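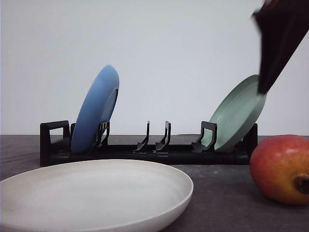 Volia Dishes is a collection of short recordings of a robot arm doing the kind of kitchen work most of us do without thinking, and this file is meant to tell you what is in it, how it was put together, and where it will let you down if you lean on it too hard. We started it at Notstead because the question we kept getting from friends and family was a fair one - can these things do the dishes yet? - and we wanted to have something better to offer than a shrug. The work is small on purpose. A black rack, a blue plate and a green one standing in their slots with a gap between them, a deep off-white plate still flat on the table, a mango sitting close by: that is a typical stretch of our days, and there is more to trip over in it than you might expect.

The short answer to the question, for those who came only for that, is "some of them, slowly, if you set the table up nicely." The longer answer is the rest of this page.

What is in the collection

There are 1,790 episodes. Each one covers a single attempt at a single chore, from the moment the arm leaves its rest position until it returns there or until the operator gives up on it. The chores fall into four families: loading a rack, unloading a rack, sorting fruit and dishes that have ended up on the same table, and stacking. Rack loading is by far the biggest family, partly because it is the one people ask for and partly because Sixten Haugen, who built most of our table setups, got very fond of it.

Every episode comes with video from a fixed camera, the joint positions of the arm, the opening of the gripper, and a one-line instruction in English such as "put the white plate in the rack" or "take out the green plate and lay it down." There is also an outcome label, and a free-text note whenever the person labeling felt like writing one. Please do read the notes. Some of them are more useful than the labels.

How it was recorded

Everything was recorded in the back kitchen at Notstead between March and June, against a plain wall and on a dark tabletop. The arm was driven by hand, by one of four operators, using a pair of handheld controllers. Hedvig Torvik did the largest share and it shows, in that her episodes are smooth and quick and a little too good. If you train only on hers (the operator field makes this easy), your policy will look lovely until the first plate slips, and then it will have no idea what to do. Mix in the others. Mine are full of second tries and I have made my peace with that.

We used ordinary plates and real fruit. The dishes were bought a few at a time from thrift stores, which gave us a pleasant spread of rims, depths and weights. Fruit was replaced when it got soft, so the same instruction may well refer to different mangoes in different weeks.

How we label outcomes

An episode is marked "done" if the object is where the instruction said it should be and stays there for a few seconds after the gripper has let go. It is marked "partial" if the object got there and then leaned over onto a neighbor, or sat on top of the dividers instead of down between them. Everything else is "not done." Marloes Verhoeven and Blažena Štěpánek labeled the whole set separately and then sat down together over the ones where they disagreed, which took a good many pots of coffee. Both original labels are kept, along with the settled one, because we think the disagreements are interesting in themselves.

What machines find hard about it

We ran two baseline policies on the rack tasks, and I would rather tell you about them in words than have anyone quote a score out of context. Both of them learned to let go of a plate that was already standing well in its slot. Both had trouble picking up a plate lying flat, and deep plates with a rounded rim were the worst, as the fingers would slide along the outside wall and push the plate across the table. A person solves this by tipping the plate up with a thumb. Our operators found their own ways around it, mostly by coming in low at the rim, and you can watch them get better at it as the months go by.

Fruit next to the rack is the other trouble spot. It rolls, it blocks the view of the last slot, and a policy that has learned to swing in from the right will sooner or later bump it. We kept it in because real kitchens have fruit in them (mine certainly does), and a helper that needs the counter cleared first is only half a helper.

The baselines also took their time. Our slowest successful rack load ran to seven minutes for one plate. I timed my teenager on the same job once and will say only that the comparison was closer than either of us had hoped.

What this is not good for

There is no running water in any episode, no soap, no knives, and no glassware. Loading a rack is not washing up, so please don't use these results to claim that a robot can do the dishes. The wall, the table and the camera position hardly change, so anything trained here will need more variety before it goes into a home. We also have no left-handed operators, which may or may not matter - I would love to hear from anyone who finds out.

Known problems

In 33 episodes the gripper signal lags behind the video. They are flagged in the episode index and we suggest leaving them out for anything that depends on timing. Fast movements of the gripper are often blurred in the video, so frame-by-frame contact labels should be treated with care. A handful of instructions say "bowl" where the object is a deep plate; Blažena and I still do not agree on two of them, and they have been left as they are.

Using it and getting in touch

You may use the collection for research and teaching, and you may share what you build with it. Please credit it as Volia Dishes, Notstead. If you record more episodes in the same format we would be very glad to link to them, especially from kitchens with messier counters than ours. Corrections can go through the issue tracker, and I try to get to them in the evenings.

Setareh Jalali, for the Volia group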